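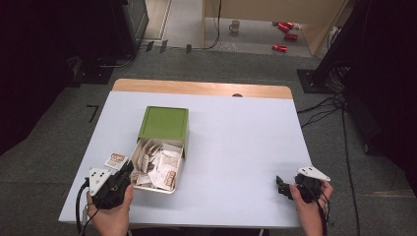

Break Corner, Second Floor: Photo Gallery

The break corner at the Prumlow office was moved to the second floor on September 6, 2018. Click any picture for the larger size. The order forms are on the Arnia page under Office Supplies.

Packet box, lid open
The box with the green lid is for small paper packets only. It is white inside, so spills are easy to find and wipe out. Many of the packets have brown and orange lettering. One with a red and orange label is lying on the table to the left of the box.

White table
The table has a light wooden strip on its far edge with a small dark notch near the middle. Order number 1039 if another one is needed. It wipes clean with a damp cloth. Please do not use scouring pads on it.

Mug and red cylinders
A small white mug is on the pale platform past the table, with four red cylinders that look like soda cans. Mugs go back on the shelf at the end of the day. Empty cans go in the blue bin in the hall.

Floor and wall
Gray carpet throughout, with a light wooden panel beside the platform. The carpet is Plakier stock number 1864 and spare squares are kept in room 602. Report coffee stains the same day if possible.

Refilling
Packets come from Ledesma by the carton. Open one carton at a time and tip the packets into the box. They do not need to be sorted. Close the lid when you are done. The next gallery covers the copy room.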